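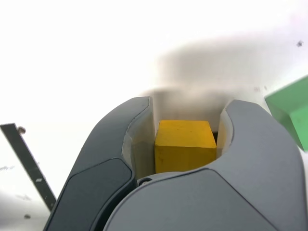

Paint wear on wooden cubes, and what I do about it

I keep a tub of painted wooden blocks for sorting and stacking. Most came in a mixed lot from Preltano, with a few older ones from Hembridge, and the two makers do not agree on what a coat of paint should do. This post is my notes on looking after them.

Yellow shows everything. On a matte yellow cube, every small scuff reads as a dark speck, and the specks collect until the block looks dirty even when it is clean. Washing does very little. A damp cotton cloth takes off grease, and a white vinyl eraser lifts the surface marks. What remains is either in the paint or through it, and at that point I sand.

My procedure for a repaint:

Sand with 240 grit along the grain, flat on a sheet of glass. Do the edges last, two light strokes each, or the rounding goes uneven.

Wipe down and leave for 15 minutes.

First coat thin, Ketilsson water-based matte. Second coat after 12 hours. I have tried a third and it chips sooner.

Leave for 9 days before stacking. The tin gives a shorter time – I have had faces stick together when I followed it. 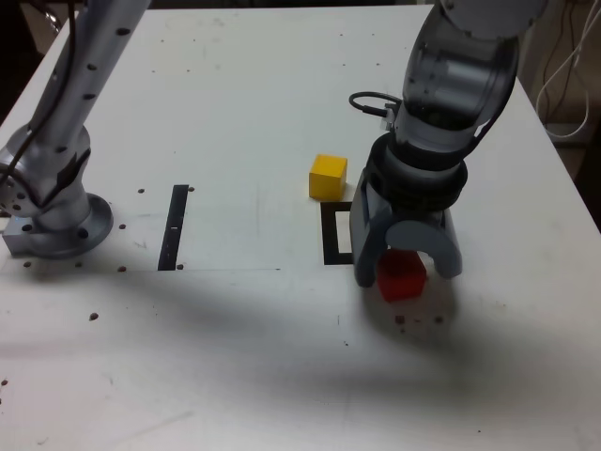

Workbench Notes, no. 94

Red is easier. The same scuffs are there on my red blocks but the darker paint swallows them, and I have not had to redo one since July. It also stands out well on a white table, where yellow under strong light tends to wash out on the top face.

The table matters too. A matte white top picks up faint gray streaks and dark marks with use, and any grit sitting on it goes straight into the underside of a block when the block is pushed along. I wipe the top before every session and try to lift blocks instead of sliding them.

The translucent blocks are a separate problem. No paint, so no chips, but they scratch, and sanding makes it worse. I store those in a Josard divided box with felt between the layers. The painted ones go in the tub as before, yellow on top. Next job is the blue set, which has two coats of something glossy on it that I have yet to identify.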